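Search this site Go

Thursday, 7 a.m.
By Panagiotis Dervishi

Noonan star nights are back for March

The Noonan hilltop observatory reopens to the public Thursday night after a winter shutdown that ran longer than planned. Doors at 7, first look through the big scope when it gets dark enough. Clouds cancel, no rain date.

Main target is Jupiter and its four bright moons. After that the Orion Nebula, then whatever the line asks for. The moon will be a thin crescent and sets early, so faint stuff should show up well if the haze stays down.

The dome motor was replaced in January with a unit from Volton. Old one had been sticking since fall and twice left the slit half open over night. Raffaele Benedetti, who runs the public program, said the new one is "a lot quieter, and it stops where you tell it to."

Room for 39 people per session. Kids under 11 need an adult with them for the ladder. Parking is at the Jekmont lot, six minutes on foot, and please no headlights past the gate. Red flashlights only, they have a few to lend but not alot.

A beginners talk on finding your way around the spring sky starts at the same time in the downstairs classroom. It covers star charts, the ecliptic and how to spot Leo without an app.

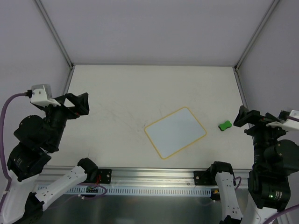 Small whiteboard and green eraser on a white tabletop.

Tickets at the door or from the Mamari bookstore on Main. Cash or card. Dress warm, the dome isnt heated.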